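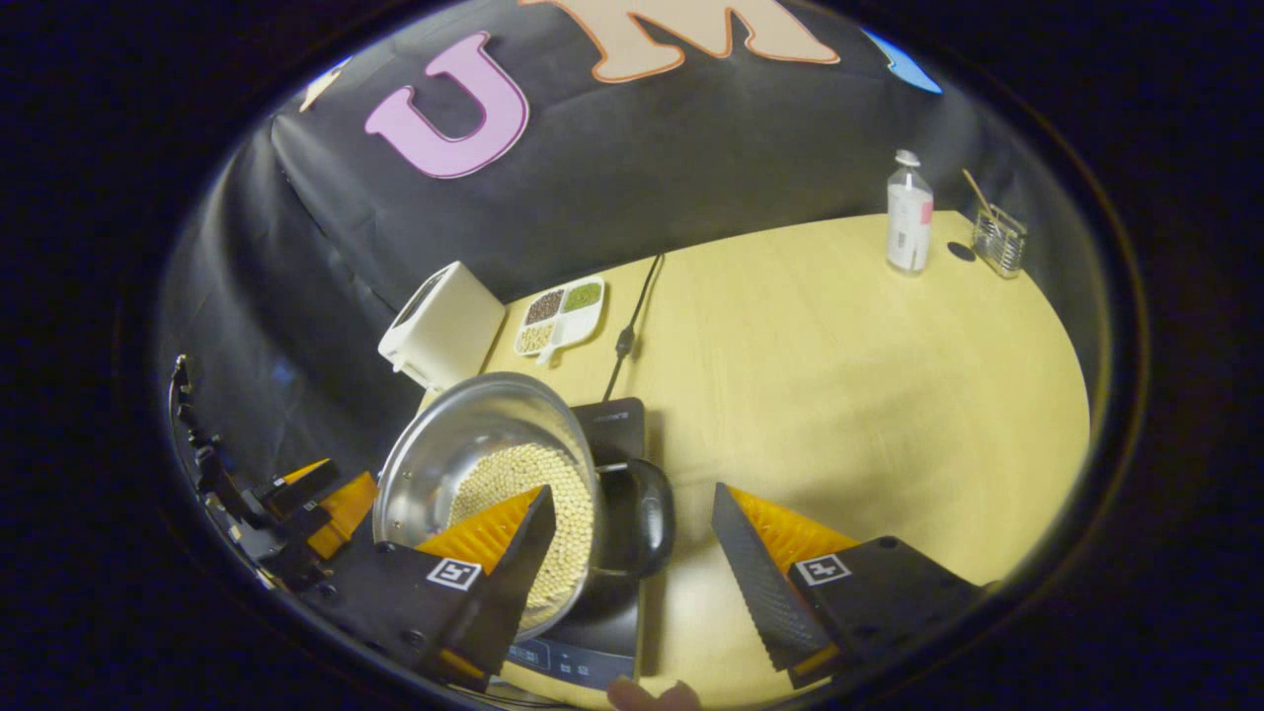

Induction heating takes place in the base of the pot and nowhere else. The coil under the glass carries a high-frequency alternating current, the changing field drives eddy currents in the metal above it, and the resistance of the metal turns those currents into heat. The glass is warmed only by the pot standing on it. Everything inside the pot must therefore receive its heat through the base, or through the lower wall by conduction. With the stainless steel pot on the black cooktop, filled partway with small, round, pale grains, this matters more than it would with plain water. A packed heap of grains has many small points of contact and many small gaps, and it passes heat upwards slowly.

4.1 Cookware

Stainless steel is a family of alloys, and not all of them are suitable. The common austenitic grades are only weakly magnetic. Pots sold for induction usually have a ferritic outer layer on the base, often with aluminium between the layers to spread the heat. A magnet held to the underside gives a quick test. If it holds firmly, the pot will normally work. If it slides off, the cooktop will probably show a pan fault and switch off.

The base should be flat. A base that has bowed upwards leaves a gap at the centre, the coupling is weaker there, and the heating becomes uneven. The shine of the inside wall has no bearing on performance.

4.2 Heat transfer in a bed of grains

Three cases are treated in this course.

(a) Grains without liquid. Heat moves by conduction at the contact points, by conduction through the trapped air, and to a small extent by radiation. The layer touching the base rises in temperature well before the top layer. Stirring is the main means of evening this out.

(b) Grains just covered with water. Water fills the gaps and conducts far better than air. Convection is present but hindered, as the channels between the grains are narrow.

(c) Grains in excess water. Convection is free above the bed, and the bed itself begins to move once bubbles form at the base. Pulses swell as they take up water, so the bed rises during cooking and the water level above it falls.

Case (a) is used for toasting, with a bed no deeper than 9 mm. Deeper beds scorch at the bottom. Soaked pulses are cooked as case (c).

4.3 Power and energy

Take a pot holding 377 g of water, and raise it by 40 degrees. The specific heat capacity of water is 4.19 J per g per degree.

Energy to water = 377 x 4.19 x 40 = 63 185 J, or 63.2 kJ.

The energy taken up by the pot and lost to the room is extra. Students should add the term for the pot from its mass and the value for steel in the Rebane tables. Do not use the power setting on the panel as the power delivered. Many cooktops obtain low settings by switching the coil on and off, and a plug-in meter read at one moment may show either full power or almost none. Record the energy over the whole run.

4.4 Practical points

Place the pot centrally over the marked zone before switching on. Keep the controls clear, as spilt water on a touch panel can lock it or switch the coil off. Turn long handles so that they do not stick out past the edge of the table. After switching off, treat the glass as hot until it has been checked.

For the practical, Zutum and Turnia cooktops may both be used, but not within one set of results. Their lowest settings are not equivalent.

4.5 Work to hand in

Sketch the expected temperature against height for cases (a), (b) and (c) after seven minutes. Mark the base and the top of the bed on each sketch, and state where you would put a single probe. Then repeat the calculation in 4.3 for case (c), treating pulses and water separately.

Reading: Gakavano course notes, section on porous beds.

K. Luik
Revised 11/9/23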